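Fondevov: your questions answered

We get a lot of email about Fondevov, far more than we expected for a project about tidying up a kitchen counter, and many of the questions are the same good ones. Rizwan Soomro and Dumisani Masilela have pulled the most common together and answered them in as plain a way as they can manage. Last added to in June.

General

What is Fondevov?

Fondevov is a method for teaching a robot arm to do ordinary kitchen jobs in a kitchen it hasn't been trained in. You give it an instruction such as "put the mug by the sink", and it works out the movements from its camera views. What makes it different from our earlier work is the way it handles mistakes. It learns from people doing the job well, and it also learns from short clips of people getting the arm out of trouble. We call these rescues, and they are the heart of the whole thing!

Where does the name come from?

It was the name of a folder on Dumisani's laptop. We kept meaning to choose a proper one.

Who is behind it?

The two of us did most of the work, with help from the rest of the Praretti lab. Rizwan looks after the learning side and Dumisani looks after the robots, although by the end of the project we were both doing everything, including the washing-up.

Is this a product? Can I buy one?

No, it's a research method. There is nothing for sale and no waiting list. If you already have an arm and a few cameras you may well be able to try the method yourself (see "Using it yourself" further down).

The method

What exactly is a rescue?

Suppose the arm is meant to pick up a knife and the fingers come down a little too far to one side. If you let it carry on, it closes on nothing, lifts, and goes on as if it were holding something. In a rescue, a person takes over at the moment things start to go wrong, moves the gripper back to a sensible place and then finishes the job by hand control. We save the bit from just before the takeover to the end.

The clips are short. Many last only a few seconds, and they are packed with exactly the kind of movement that a clean demonstration never shows. A skilled person doing the job from scratch hardly ever ends up with the fingers in the wrong place, so a robot that has only watched skilled people has never seen how to get back from there.

How many demonstrations did you use?

The main training set has 951 full demonstrations and 278 rescues. We also have a larger pool of 1,000 older demonstrations from a previous project, which we used for a comparison and left out of the main result.

Does adding rescues beat simply adding more ordinary demonstrations?

In our tests, yes, and by more than either of us had guessed. Adding the 278 rescues helped more than adding all 1,000 of the older demonstrations. We were so suspicious of this that Rizwan trained everything again from the beginning with different random starting points. The gap changed a little in size from run to run – it never changed sides.

We do want to be careful here. The older demonstrations were recorded with a slightly different camera position, and some of their value may have been lost because of that. A fairer comparison would collect both kinds of data fresh, in the same week, with the same people. We would love to do it, or to see somebody else do it.

Why kitchens?

Kitchens are wonderful for this sort of work. There are shiny things, see-through things, thin flat things that are hard to pick up, and very little room to move between them. Everyone also has an opinion about where the mugs should go, so instructions come naturally.

Did you tidy up before each trial?

We kept out anything breakable that stood directly in the arm's working area, where we could, and otherwise left the counters as they were. People who use a kitchen every day leave kettles and paper towels about, and we want the method to cope with that. Here are three moments from work in one of the kitchens.
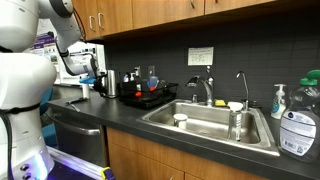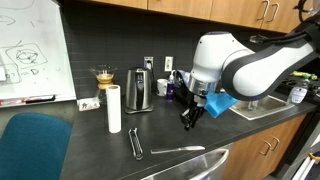
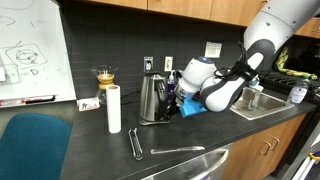 The test kitchens

Why is thin cutlery so difficult?

A knife lying flat on a counter gives the fingers almost nothing to get hold of. The gripper has to come down very close to the surface without pressing hard on it, and a small error in height is enough to miss. With a cup you can be a fair way out and still get a decent grip. Shiny metal makes things worse, as the reflections shift when the arm moves over it, and clear plastic can be nearly invisible from some angles. Flat cutlery is where rescues made the biggest difference of all, and it is still the job with the most failures.

How did you run the tests?

We ran 400 trials in kitchens that were not in the training set. Half used the version trained with rescues and half used the version trained without them. Before each trial, one of us set the objects out following a printed layout, and the other started the run without knowing which version was loaded. The person running it then marked it as a success or a failure against a written description of the finished job.

No partial marks were given. If the instruction was to put an item in the sink and it ended up on the edge, that was a failure, even when it looked lovely up to that point.

Can a person step in during a test?

Only to stop the arm for safety, and any trial stopped in this way counts as a failure. Rescues belong to training. During testing the robot is on its own.

Does it know when it has made a mistake?

Not in the way you or I would. There is no separate part of the system that says "that went wrong". The model simply picks its next movement from what it sees and the instruction it was given. What we do find is that the version trained with rescues will often pull back and try again after a missed grasp, and the other version does so much less often. The first time we watched it go back for a second try at a spoon, Dumisani cheered loudly enough to bring people in from the corridor.

What does it still get wrong?

Plenty! These are the failures we see most:

It sometimes retries too many times. A rescue teaches it to go back, and now and then it goes back for an object that it is already holding.

It loses track of objects hidden behind its own wrist, particularly when there is a tall item close by.

It mixes up similar things. Ask for one of two mugs and it may choose the nearer one whatever you said.

It is slow. A person could clear most of our layouts before the arm has picked up its first item.

Could you fix the extra retries by collecting fewer rescues?

We tried that. Using fewer of them did cut down the needless retries, but the useful ones went as well. Our current guess is that the model needs a better sense of whether something is in the fingers, perhaps from touch. Rizwan is working on this at the moment and is very excited about it.

Using it yourself

Do I need the same robot?

No. The idea should carry over to any arm that a person can take control of partway through a job. The important part is that the changeover is smooth. If the arm jerks when the person takes over, the model will happily learn the jerk. We lost most of a Monday to this before we spotted it.

How should I collect my own rescues?

Start with a model trained on ordinary demonstrations and let it try the job. Keep your hands on the controls and wait for a real mistake. It is tempting to step in early, especially with somebody's favourite mug in the way, but a clip that starts before anything has gone wrong teaches very little.

Once you have taken over, go back only as far as you need to. Our early operators liked to return the arm right to its starting position before trying again, and the model picked up that habit with great enthusiasm. Those clips are not part of the 278.

It also helps to swap operators often. One person's way of correcting a missed grasp can be very different from another's, and we found that a mixture worked better than a single style.

Can I make rescues up by placing the gripper badly on purpose?

You can, and it is better than having none. We call these staged rescues. In our small comparison they helped with the first reach towards an object and did very little for mistakes later in a job, such as a slipping grip. We think the mistakes people invent are too neat. There is a short section about it at the back of the paper.

How does this relate to Groltier and Obeidat?

Groltier is the control software we use to pass the arm between the model and the person. It was written in our lab before this project began, and the changeover code in it is Dumisani's. Obeidat is our labelling tool, used for marking where each rescue starts. You can use the method without either of them, though you will need something that does the same two jobs.

Will you release the data?

Yes, the demonstrations and the rescues will both be included, along with the failed test trials. We think the failures are some of the most useful recordings we have. We are still checking the files for faces and for anything private left on whiteboards or fridge doors, and that takes time.

I tried it and my results were worse. What should I check first?

Check the start points of your rescues. If the clip includes too much of the robot's own movement before the takeover, you are training the model to repeat the mistake. We trim ours so that only a very short stretch is left before the person steps in. After that, check that your camera views and arm positions are lined up in time, because a small delay matters far more in these clips than it does in a long demonstration.

If neither of those helps, write to us and include a few of the clips. We enjoy looking at them, and the answer to this question came from two groups who did just that.

My question isn't here. Can I still ask?

Please do! Send it to either of us through the contact form. Questions about training go to Rizwan and questions about arms, cameras and cables go to Dumisani, and if you pick the wrong one we'll pass it across the desk.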